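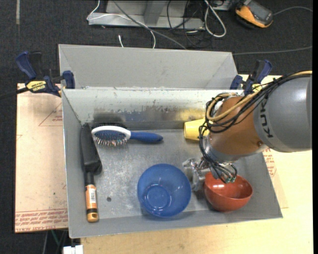 What is in the Drelosau word list?
462 words and short phrases for things people keep in kitchens, sheds and the drawer everyone has, each with its spelling variants, a plain meaning and a note on where it was heard.

Drelosau Household Word List

Contents
entries.csv, the list itself
variants.csv, alternate spellings, one per row
sources.txt, who said what, by initials
CHANGES, which is mostly apologies

Background

The list started as an argument over what to call the last slice of a loaf. Chaminda Saha said "heel," Bogdan Sobczak said "knocker," and by February the two of them had a spreadsheet and were no longer discussing bread. Bogdan typed up his family's words from a notebook kept by an aunt with firm opinions and soft pencils. Chaminda did the interviews, usually over tea, which explains why the tea section is so long.

We asked 70 people. Each got the same sheet of 80 prompts ("What do you call the cloth you wipe the counter with?") and as much time as they wanted. A few wanted a great deal of time.

Columns in entries.csv

id: a number. Gaps are entries we removed after learning that one speaker had been making words up to see if we would write them down. We did.
word: lower case, unless the speaker insisted.
meaning: one sentence, everyday English.
room: kitchen, shed, hall, bath or other. "Other" is where the arguments went.
heard: the source's initials, matching sources.txt.
sure: 1, 2 or 3. A 3 means two people from different households gave the same word without prompting. A 1 means Bogdan remembers it from childhood.

Spelling

Most of these words had never been written down before, and it shows. We kept the speaker's own spelling where they offered one and otherwise spelled by ear. If a word looks wrong to you, check variants.csv before writing to us. If it is missing there too, write to us.

Known problems

The 46 entries marked "Jimach" came from an older list of that name, which gave meanings but no speakers. Treat them as hearsay with good formatting.

"Damex" appears as a word for any scouring powder. Three speakers swore it was a brand, one swore it was a cousin. It stays in with a 1.

Kołodziej needs the file opened as UTF-8. Older spreadsheet programs will turn the name into something that looks like a sneeze, and will then save it that way.

The bath section is thin. People were shy.

How to use it

Open the CSV files in anything that reads CSV. Sort by room if you are curious, by heard if you are related to someone in it. Please don't use the list to settle who in a family is right. It has been tried, and we got letters from both sides.

Adding a word

Send the word, what it means, the room, and your initials. One word per message, please; the person who sent a whole attachment knows who they are. Chaminda reads new entries in the evening and Bogdan objects to them the next morning, so allow for both.

License

Free to copy and change. Keep sources.txt with the list if you pass it on.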